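Lista: aprendizagem-manip
Assunto: Re: [aprendizagem-manip] Recolha de demonstrações em simulador, proposta para abril
De: Fionnuala Mac Giolla
Data: 13/03/2019

Olá a todos,

Respondo por baixo, aos bocados, e peço desculpa pela extensão. Cito só as partes da mensagem do Aarne a que respondo, o resto está no arquivo.

Aarne Leinonen escreveu:
> Temos neste momento 227 demonstrações gravadas no simulador, todas por
> teleoperação, todas da tarefa de agarrar e pousar. A minha proposta é
> congelar este conjunto como versão 2 e treinar já em cima dele. Em abril
> repetimos com a pinça da Zelteck no banco real e comparamos.

Sou contra congelar. Passei uma tarde a rever episódios, e o número 227 diz muito pouco sobre o que lá está dentro. Uma parte são tentativas repetidas pela mesma pessoa, com a mesma aproximação, quase ao mesmo ritmo. O operador aprende um caminho que resulta e depois grava-o até se fartar. Para quem conta ficheiros, são exemplos novos. Para a rede, duvido.

> As demonstrações falhadas foram retiradas à mão pelo operador no fim de
> cada sessão, portanto o conjunto está limpo.

Limpo segundo quem? Não encontrei em lado nenhum o critério de falha. Se o operador deixou escorregar a peça, voltou atrás e a agarrou à segunda, isso ficou ou saiu? Vi 2 casos desses que ficaram, e o Lenihan diz que apagou vários iguais. Ou seja, o conjunto tem a opinião de cada operador lá dentro, sem etiqueta. Ainda por cima perdemos as recuperações, que eram a única coisa que eu queria mesmo ver num conjunto destes. Uma política que só viu sucessos à primeira não tem onde ir buscar o que fazer quando a pinça chega ao lado.

> A vista da câmara do pulso é suficiente para a tarefa. Proponho deixar
> cair a câmara fixa, que ocupa metade do disco e ninguém usa.

Aqui é que eu travava a sério. Tirei um instante de uma das gravações, do lado do pulso, com os dedos abertos e nada entre eles. O tampo é castanho, escuro, e enche quase tudo o que a câmara apanha. Digam-me, só com isto, a que distância está a pinça do tampo e para que lado deve ir a seguir. 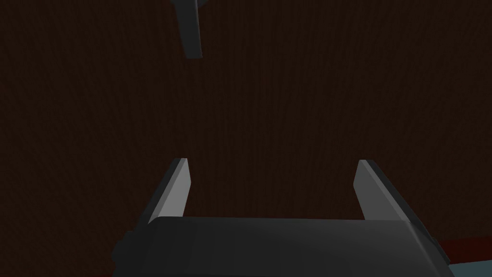 Aarne respondeu-me em privado, e autorizou-me a passar para a lista, que num instante isolado ninguém decide nada, que a rede recebe também as posições das juntas e que, de qualquer modo, o Dresotix treinou com uma só vista e chegou onde chegou. Acrescentou que a câmara fixa lhe dá mais trabalho de calibração do que todo o resto junto.

Aceito o argumento das juntas, até certo ponto. As juntas dizem onde está o braço, não dizem onde está a peça. Quanto ao Dresotix, gostava de saber em que condições. O relatório que circulou aqui tem uma tabela bonita e nem uma linha sobre a posição inicial dos objetos. Se a peça aparece sempre na mesma zona, qualquer rede decora o trajeto e a câmara pode até estar tapada. Aliás, é um teste que sugiro fazermos: treinar sem imagem nenhuma, só com juntas, e ver quanto perdemos. Se perdermos pouco, temos um problema com os dados – e é melhor sabê-lo antes de abril.

> A luz no simulador é fixa, mas podemos variar a textura da mesa depois,
> por aumento de dados.

Depois como? Trocar a textura depois de gravar obriga a ter guardado o estado completo da simulação, e nas sessões antigas guardámos só as imagens e as ações. Resta mexer no brilho e na cor, que é barato e ajuda qualquer coisa, mas não muda a direção da luz nem as sombras. O tampo continua a ser o mesmo tampo, só que mais claro. Não chamaria a isso variação.

O que eu faria, e digo-o sabendo que atrasa tudo:

Gravar 5 sessões novas, com operadores diferentes, e com a posição da peça sorteada pelo simulador antes de cada episódio. O operador não escolhe.

Não apagar nada. Cada episódio leva uma marca de sucesso, falha ou recuperação, posta por uma segunda pessoa.

Guardar o estado da simulação em todos os passos. O disco aguenta, fiz as contas com o Lenihan.

Manter as duas câmaras até alguém mostrar números nossos, e não os dos outros, que justifiquem tirar uma.

Deixar 8 posições iniciais fora do treino, escolhidas já e escritas no Urari antes de se gravar seja o que for. Da última vez escolhemos o teste depois de ver os resultados e toda a gente ficou muito satisfeita.

Quanto à comparação com o banco real, não tenho nada contra, mas peço que se escreva antes o que vamos considerar uma boa transferência. Sem isso, qualquer resultado serve.

Posso ficar com a marcação dos episódios antigos, se alguém me der acesso de escrita à pasta. Pedi-o no mês passado e continuo só com leitura.

Fionnuala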